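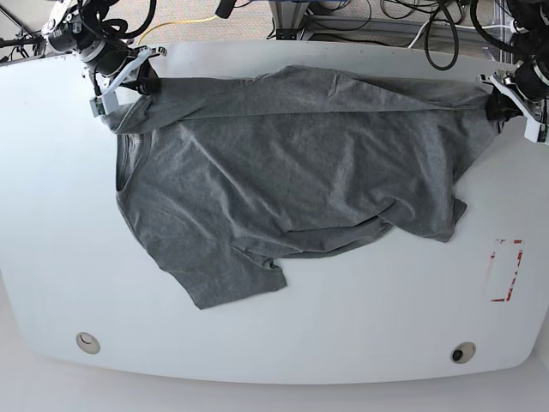 글레니스 애시비는 우리 중간 발표를 듣고, 헌 옷이 얼마나 모이는지는 알겠는데 그 옷이 왜 나왔는지는 하나도 모르겠다고 했다. 수거함에 들어간 옷의 수만 세면 사람들이 옷을 함부로 버린다는 결론밖에 안 나온다는 말도 했다. 중간 발표 뒤에 설문을 새로 만든 것은 이 지적 때문이다. 보고서 뒷부분의 절반은 그 설문에서 나왔다.

면 티셔츠는 왜 옷장에서 나오는가
캔드빌 헌 옷 수거 기록과 설문을 중심으로

제출일: 2023년 6월 29일

1. 주제를 정한 과정

처음에 우리 조는 의류 폐기물 전체를 다루려고 했다. 자료를 찾다 보니 범위가 너무 넓었다. 겨울 외투와 양말은 버리는 이유도 다르고 버리는 방법도 다르다. 양말은 대부분 종량제 봉투로 들어가고, 외투는 가족이나 친척에게 가는 경우가 많다. 한 학기 안에 다 볼 수 없어서 한 가지 품목으로 줄이기로 했고, 후보는 청바지와 면 티셔츠였다.

면 티셔츠로 정한 까닭은 간단하다. 조원 모두가 가지고 있고, 값이 싸서 새로 사기 쉽고, 수거함에도 많이 들어온다. 또 청바지는 중고 거래가 꽤 되는데 티셔츠는 한 번 입으면 다시 팔기가 어렵다. 입던 사람의 손을 떠난 뒤에 갈 곳이 마땅치 않은 옷이라는 점이 조사할 만하다고 보았다.

2. 조사 방법

자료는 두 가지다. 하나는 캔드빌에 있는 중고 의류 가게 그림쇼의 분류 장부이고, 다른 하나는 우리가 직접 돌린 설문이다.

그림쇼는 동네 수거함 8개에서 나온 옷을 받아 분류한다. 장부에는 품목, 상태, 처리 결과가 손글씨로 적혀 있다. 우리는 그중 한 학기에 해당하는 부분을 빌려 표로 옮겼다. 옮긴 항목은 모두 3,723건이다. 글씨를 알아볼 수 없는 줄은 뺐고, 뺀 줄의 수는 따로 적어 두지 않았다. 이것은 우리 실수다. 나중에 비율을 다시 계산하려고 했을 때 이 숫자가 없어서 곤란했다.

설문은 탠드니스 주민 센터 입구에서 받았다. 답한 사람은 37명이다. 질문은 가장 최근에 내놓은 티셔츠에 관한 것으로 한정했다. 평소 습관을 물으면 실제보다 좋게 대답하는 경향이 있다는 것을 수업에서 배웠기 때문에, 기억나는 한 벌에 대해서만 답하게 했다. 얼마나 오래 입었는지, 어디가 문제였는지, 어떻게 처리했는지, 대신 새 옷을 샀는지를 물었다.

3. 장부에서 알 수 있었던 것

장부의 상태 칸에는 '양호', '보통', '불량'이라는 말만 쓰여 있다. 처음에는 기준이 따로 있는 줄 알았는데, 분류하는 사람이 옷을 펴 보고 바로 적는다고 했다. 그래서 같은 옷이라도 사람에 따라 다르게 적힐 수 있다. 우리는 이 칸을 정확한 측정값으로 쓰지 않고 대강의 경향을 보는 데만 썼다.

티셔츠는 외투나 치마에 비해 '불량'이 많았다. 그런데 비고 칸을 읽어 보면 구멍이 났다거나 찢어졌다는 말은 드물다. 가장 자주 나오는 말은 '목 늘어남'이고 그다음이 '누런 얼룩'이다. '틀어짐'이라는 말도 여러 번 나온다. 옆선이 앞쪽으로 돌아간 상태를 가리키는 말이라고 한다. 입을 수는 있지만 팔 수는 없는 옷이라는 뜻에 가깝다.

옆선이 돌아가는 현상은 편직물의 구조에서 온다. 얇은 면 티셔츠는 보통 한쪽 면만 있는 평편직으로 짠다. 실이 꼬여 있는 방향으로 풀리려는 힘이 남아 있으면 세탁을 거치면서 코가 조금씩 기울고, 코가 기울면 몸판 전체가 비스듬해진다. 재단할 때 결을 정확히 맞추지 않은 옷에서는 더 심하게 나타난다. 한 번 틀어진 옷은 다림질로 잠깐 펴도 다음 세탁 뒤에 다시 돌아간다. 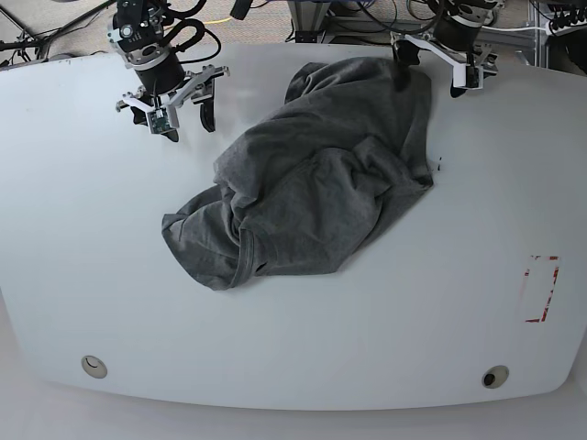 목이 늘어나는 것은 조금 다르다. 목둘레에는 몸판보다 잘 늘어나는 골 조직을 쓰는데, 이 부분은 입고 벗을 때마다 당겨진다. 젖은 상태로 옷걸이에 걸면 물의 무게가 어깨와 목에 실린다. 장부를 옮기던 조원은 자기 옷도 전부 그렇게 말리고 있었다며 그날부터 건조대에 눕혀 말리기 시작했다. 효과가 있는지는 아직 모른다.

누런 얼룩은 겨드랑이와 목 안쪽에 생긴다. 땀과 피지가 섬유에 남아 있다가 시간이 지나면서 색이 변한 것이다. 세탁 직후에는 보이지 않다가 한 철 넣어 두었다 꺼내면 나타나는 경우가 많다. 장부에서도 9월에 들어온 옷에 이 메모가 몰려 있었다. 계절이 바뀌어 여름옷을 정리하는 때와 겹친다.

4. 설문 결과

응답자가 내놓은 이유 가운데 가장 많은 것은 목이 늘어났다는 답이었다. 장부의 비고 칸과 일치한다. 그다음은 예상과 달랐다. 우리는 얼룩을 생각했는데, 옷장에 자리가 없어서라는 답이 더 많았다. 옷에는 아무 문제가 없고 새 옷을 넣으려고 헌 옷을 뺐다는 것이다. 장부에는 이런 이유가 나타나지 않는다. 글레니스 애시비의 지적이 맞았던 부분이다.

행사에서 받은 티셔츠에 대한 답도 따로 모아 보았다. 체육 대회, 동아리, 회사 야유회에서 나눠 준 옷은 거의 입지 않은 채로 나왔다. 크기가 맞지 않거나 큰 글씨가 찍혀 있어서 밖에 입고 나가기 어렵다고 했다. 잠옷으로 입다가 결국 걸레로 쓴다는 사람도 있었다. 걸레로 쓰는 것을 버렸다고 볼지 재사용했다고 볼지 조 안에서 의견이 갈렸고, 표에서는 '집에서 다른 용도'로 분리했다.

처리 방법을 보면 수거함이 가장 많고, 쓰레기봉투가 그 뒤를 잇는다. 수거함에 넣은 사람 대부분은 그 옷을 다른 누군가가 입을 것이라고 생각했다. 그림쇼에서 들은 설명과는 차이가 있다. 티셔츠는 매대에 걸리는 양이 적고, 나머지는 공업용 닦음천으로 가거나 다른 업체로 넘어간다. 면이 물을 잘 먹어서 닦음천으로는 찾는 곳이 꾸준하다고 했다. 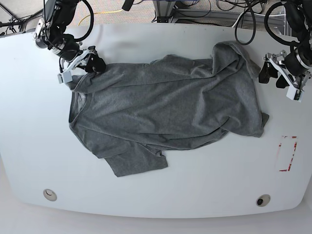

사진 3. 회색 반팔 티셔츠. 목둘레는 골 조직으로 되어 있다.

5. 세탁 습관에 관한 추가 질문

설문 끝에 세탁 습관을 묻는 질문을 2개 넣었다. 한 번 입고 바로 빠는지, 세탁 표시를 보는지를 물었다. 티셔츠는 한 번 입고 바로 빤다는 사람이 대부분이었고, 세탁 표시를 본다는 사람은 적었다. 표시를 보지 않는 이유를 빈칸에 적어 달라고 했더니 목 뒤가 따가워서 처음부터 잘라 낸다는 답이 여럿 있었다. 우리가 질문을 만들 때 생각하지 못한 답이다.

세제에 대해서는 묻지 않았는데도 플로수라를 쓴 뒤로 얼룩이 줄었다고 적은 사람이 있었다. 한 사람의 답이고 비교한 것도 아니어서 결과에는 넣지 않았다.

6. 토의

티페네 러더퍼드는 최종 발표 전 검토에서 수선을 왜 다루지 않았느냐고 물었다. 설문에 수선 항목이 있기는 했으나 티셔츠를 고쳐 입었다고 답한 사람이 없어 본문에서 뺐던 것이다. 그는 답이 없다는 것도 결과이니 적으라고 했다. 그래서 이 자리에 적는다. 응답자 중에 티셔츠를 수선한 사람은 없었다.

값을 생각하면 이해가 된다. 목둘레를 새로 다는 데 드는 돈이면 싼 티셔츠를 한 벌 살 수 있다. 탠드니스의 수선집에 전화로 물어보았더니 바지 길이와 지퍼 교체가 대부분이고 티셔츠 목을 맡기는 손님은 기억나지 않는다고 했다. 수선법을 가르쳐 주는 것만으로는 수선하는 사람이 크게 늘지 않을 것 같다. 조원 한 명이 직접 목둘레를 뜯어 다시 박아 보았는데, 가정용 재봉틀로는 천이 물결처럼 늘어나서 처음보다 모양이 나빠졌다. 편직물용 바늘로 바꾸니 조금 나았다.

오히려 바꾸기 쉬운 것은 행사 티셔츠 쪽이다. 주문하기 전에 크기를 조사하고, 글씨를 작게 넣고, 필요 없는 사람은 받지 않아도 되게 하면 거의 입지 않고 버려지는 옷을 줄일 수 있다. 우리 학교 축제도 해마다 티셔츠를 맞춘다. 학생회에 이 내용을 정리해 보냈고 답은 아직 받지 못했다.

7. 한계

설문 장소가 한 곳이어서 응답자의 나이가 고르지 않다. 오전에 받았기 때문에 직장에 다니는 사람이 적었다. 장부와 설문은 지역도 조금 다르다. 두 자료를 나란히 놓고 비교했지만 같은 사람들의 옷이 아니라는 점은 읽는 사람이 감안해야 한다. 얼마나 오래 입었는지 물은 질문도 문제가 있었다. 산 때를 기억하지 못하는 사람이 많아서 답을 비워 둔 경우가 많았고, 그래서 이 항목은 표로 만들지 않았다.

8. 남은 일

장부 표는 그림쇼에도 한 부 드리기로 했다. 상태 칸의 기준을 적은 짧은 안내문을 만들어 달라는 부탁을 받았는데, 목 늘어남과 틀어짐을 어느 정도부터 '불량'으로 볼지 아직 정하지 못했다. 2학기에 같은 조로 이어서 하게 되면 이 기준부터 만들고, 빠뜨린 줄의 수도 처음부터 기록할 생각이다.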